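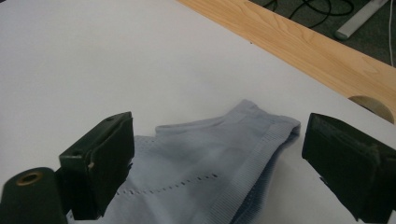 Folding set, 34 garments, how many demos each?
Sun 19 February

plondthorpe_k
Doing knitwear now, hand-held gripper, white table. Got 400 demos since January, mostly tea towels. Policy is fine on those, hopeless on jumpers. Do I just push to 1,000 or change somthing?

verker
More garments, fewer goes at each. 3 starts per item then swap.

skunden
Disagree. 3 is nothing for knits. The crumple is different every time, thats the bit it has to learn. I'd do one pale blue thing to death first.

verker
and then it only folds pale blue things

skunden
Did you try it though

plondthorpe_k
Where do you lot grab first? I've been going for the ribbed cuff, easy to spot against the rest.

assuncao_lab
Cuff is ok. Watch the little holes in the knit, ours caught a fingertip on those twice. Also keep the bad takes, label them, dont bin them.

verker
bin them. Bad takes wrecked our January run

assuncao_lab
Unlabelled ones did, you said so in the other thread

plondthorpe_k
Ok keeping them in a seperate folder for now. Will do 3 more jumpers tonight and post the numbers.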